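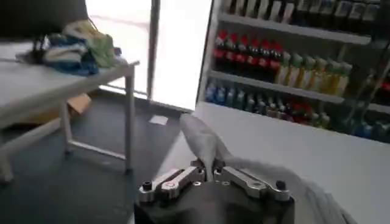 Drelell 그리퍼 정비 키트 사용기: 링크 핑거 관리가 이렇게 편해질 줄이야

17/06/2021

결론부터 쓰면 저는 이 키트 덕분에 정비 날이 기다려지는 사람이 됐습니다. 옷 개는 셀을 맡고 나서 그리퍼 손질은 늘 미루는 일이었거든요. 육각 렌치는 서랍마다 흩어져 있고, 구리스는 공용이라 뚜껑이 열린 채 굳어 있고, 볼트를 얼마나 조여야 하는지는 손목 감각으로 때웠습니다. Drelell 키트를 들인 뒤로는 가방 하나만 들고 가면 됩니다.

구성은 소형 토크 드라이버, 비트 세트, 핀 펀치, 링크용 건식 윤활제, 보푸라기 제거용 브러시, 그리고 손가락 간격을 재는 게이지 네 장입니다. 저는 토크 드라이버가 제일 마음에 듭니다. 설정값에 닿으면 딸깍 하고 헛도는데 그 느낌이 아주 또렷해요. 장갑을 끼고도 압니다! 예전에 쓰던 Kornberg 드라이버도 정확하기는 했지만 손잡이가 길어서 암을 접은 자세로는 링크 바깥쪽 볼트에 각도가 안 나왔습니다. 이쪽은 짧아서 그대로 들어갑니다.

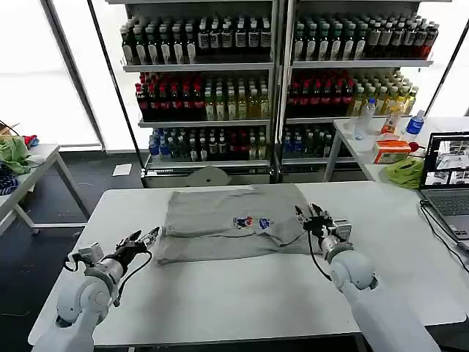 정비 순서는 키트 설명서를 조금 고쳐서 씁니다. 설명서는 핑거부터 분해하라고 하는데 저는 케이블부터 봅니다. 우리 셀은 양쪽 암 모두 손 쪽에서 검은 케이블이 고리처럼 늘어져 내려오는 배선이라, 손목을 돌릴 여유와 걸릴 위험이 늘 붙어 다닙니다. 고리가 너무 길면 테이블 위에 펴 놓은 티셔츠 자락을 쓸고, 짧게 묶으면 손목 끝 각도에서 커넥터가 당겨집니다. 키트에 든 벨크로 타이가 얇고 부드러워서 위치를 조금씩 옮겨 가며 맞추기에 딱 좋더군요. 노트북에 카메라 화면을 띄워 놓고 손목을 천천히 끝까지 돌려 보면서 고정 위치를 정합니다.

케이블이 끝나면 링크 차례입니다. 전원을 내리고 비상정지를 누른 상태에서 브러시로 핀 주변을 텁니다. 옷감을 다루는 셀이면 다들 아실 텐데, 면 보푸라기가 피벗 핀과 슬롯 사이에 끼어서 회색 펠트처럼 뭉칩니다. 드라이버 끝으로 파내다가 알루미늄에 흠집을 내 본 적이 있어서 이 브러시가 정말 반가웠습니다. 모가 뻣뻣하면서 끝이 가늘어 슬롯 안쪽까지 들어가요. 그다음에 건식 윤활제를 핀마다 살짝. 젖은 오일은 금물입니다. 흰 티셔츠에 점이 찍히는 순간 그날 작업분을 다시 봐야 하니까요.

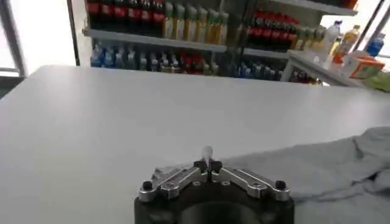 마지막이 간격 게이지인데, 처음엔 장식인 줄 알았습니다. 써 보니 키트값의 절반은 여기서 하더라고요. 패드를 닫은 상태에서 게이지를 끼워 보면 좌우 링크가 똑같이 닫히는지 바로 나옵니다. 한쪽이 먼저 닿으면 얇은 천을 집을 때 원단이 비스듬히 딸려 올라가는데, 저는 그걸 여태 비전 쪽 문제로 알고 캘리브레이션만 두 번을 다시 했습니다. 원인은 느슨해진 바깥쪽 볼트였고요.

전체 과정은 손에 익은 지금 40분 걸립니다. 주기는 가동 500시간으로 잡았고, 그 사이에는 브러시질만 합니다.

아쉬운 점도 적어 둡니다. 비트 꽂이가 헐거워서 가방을 뒤집으면 비트가 와르르 쏟아집니다. 윤활제 용량도 작은 편이고, 리필은 따로 주문해야 합니다. 설명서 그림은 Babić 평행 그리퍼 기준이라 링크형을 쓰는 분은 볼트 위치를 알아서 읽어야 해요. 저는 여백에 우리 링크를 그려 넣고 코팅해서 가방에 같이 넣어 뒀습니다. 그래도 다시 사겠느냐면 당장 하나 더 삽니다. 옆 셀 것도 필요해서요. 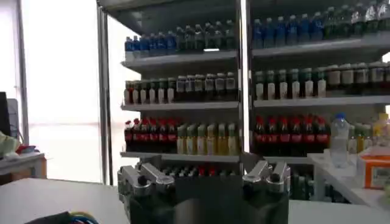

정비가 끝나면 그리퍼를 바로 작업에 투입해도 되나요?

먼저 빈손으로 저속 개폐를 몇 분 돌리고, 이상한 소리나 걸림이 없으면 버리는 천으로 집기 시험을 합니다. 윤활제가 패드로 번졌다면 이때 천에 묻어 나옵니다. 깨끗하면 원래 속도로 올립니다.

댓글

- 게이지만 따로 파는지 궁금합니다. 드라이버는 이미 좋은 걸 쓰고 있어서요.
- 보푸라기 펠트 얘기 너무 공감해요ㅋㅋ 저희는 수건 라인이라 더 심합니다. 브러시 사러 갑니다.
- 비트 꽂이에 고무줄 한 번 감아 두면 안 쏟아져요.
 └ 글쓴이: 오 바로 감았습니다. 감사합니다!

관련 글

- Flolent 케이블 가이드 한 달 사용 후기
- 손목 카메라 렌즈 청소, 어디까지 해도 되나
- 양팔 셀 작업 테이블 높이 맞추기
- 지난 10월 정비 기록 정리

문의: 블로그 방명록 | 무단 전재 금지 | 맨 위로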